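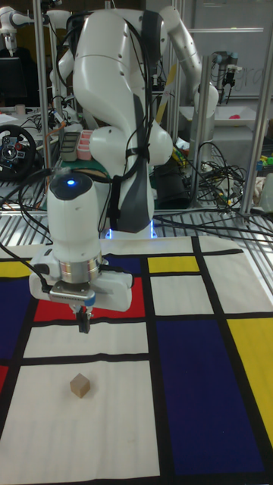 A robot arm above a wooden cube on the practice mat at Cellden's Gater site.

Monday, December 12, 2022

Cellden will move its small-parts sorting to robot arms early next year, and the people who do that work by hand are spending part of their shifts this month learning to set up and check the machines.

The company packs spare parts kits for appliance repair shops at its building in Gater. Each kit holds hinges, clips, feet and spacers picked from open bins. Cellden ships 748 kits on a normal day and says it wants to reach 899 without adding a night shift.

Sorting is now done at long benches by 50 people on two shifts. Under the plan, arms will take over the first step, picking loose parts and setting them down in order. Workers will still check each kit, close it and label it. They will also be the ones who teach the arms a new part when the catalog changes, a job that until June was left to an outside contractor, Tambunan.

Training takes place in a workroom upstairs from the packing floor. Beginners start with a plain wooden cube on a cloth mat printed in blocks of red, blue, yellow and white. They guide the arm to the cube, close the fingers on it, lift, and put it down on a color the trainer calls out. Real parts come later, starting with the larger plastic feet.

Sorters who have finished the first part of the course said the cube took more patience than they had expected. One worker with long experience on the benches said her hands knew how to pick up a clip without thinking, and that she now had to work out how she did it before she could show a machine. Another said he liked being able to sit down for part of the day but missed talking across the bench. The arms do not stop for conversation, he said, and the person watching them is supposed to keep looking.

The company has said no jobs will be cut in the first year. It has made no promise past that. A notice posted by the time clock says workers who complete the training will move up one pay grade, and that those who do not want it can stay on checking and labeling at their present rate.

Unus, the staff association at the plant, supports the training but has asked for changes. It wants the pay grade to start on the first day of the course -- not at the end, as the notice has it. It also wants a limit on how many arms one person can be asked to watch. Cellden has proposed 4. The association says that is too many when parts are small and tend to tangle, and has asked for a trial with fewer before a number goes into the shift rules.

Wrist and shoulder complaints are part of the discussion as well. Sorters have raised them for years, and both sides say they expect fewer once the arms do the reaching. The association has asked for eye breaks in return, on the grounds that watching a gripper for two hours is tiring in its own way. Cellden said it was willing to talk about that.

The benches will stay in place through the changeover. Roughly a third of the parts in the catalog, mostly thin springs and flat washers, will go on being sorted by hand for now. The company did not say when that might change.

Sign-up for the next training group is at the shift desk. Day and evening shifts will train separately, and time spent on the course is paid as regular hours.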